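Arkik Side Table, Model 2296

April 2025
By Tariq Awan 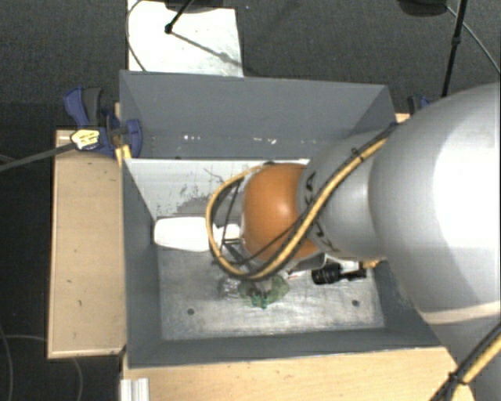 Robot arm over a sheet-metal bin on a light wooden table.

The Arkik is a square side table with a solid ash top and a lower shelf, designed by Van Hecke for use beside a sofa or reading chair. The top is 20 inches on each side and is glued up from full-length boards. The underside edge is beveled, so the top appears thinner than it is when seen from standing height.

Four tapered legs join the apron with pegged mortise and tenon joints. No metal fasteners are used in the base. The top is held by wooden buttons that slide in a groove, which allows for seasonal movement across the grain. The lower shelf sits 12 inches below the top and is notched around the legs. It lifts out without tools.

Finish is hardwax oil in two coats, satin. Spills should be wiped up promptly. Worn areas can be sanded lightly and re-oiled without stripping the whole surface. Color varies between boards and will deepen with exposure to light. Pieces ordered at different times may not match.

Specifications
Top: 20 x 20 inches
Material: solid ash
Joinery: pegged mortise and tenon
Maximum load, top: 40 pounds
Finish: hardwax oil, satin
Feet: felt pads, replaceable

The table ships assembled, with the shelf packed separately. One can of maintenance oil is included. A walnut version is planned for May; dimensions will be unchanged. Custom heights are available on request, but custom tops are not offered in this model.

Related items
Gruneck Bench, ash
Salorthorpe Coffee Table, oval
Van Hecke Nightstand, one drawer
Replacement felt pads, set of four

Contact | Copyright Salorthorpe | Back to top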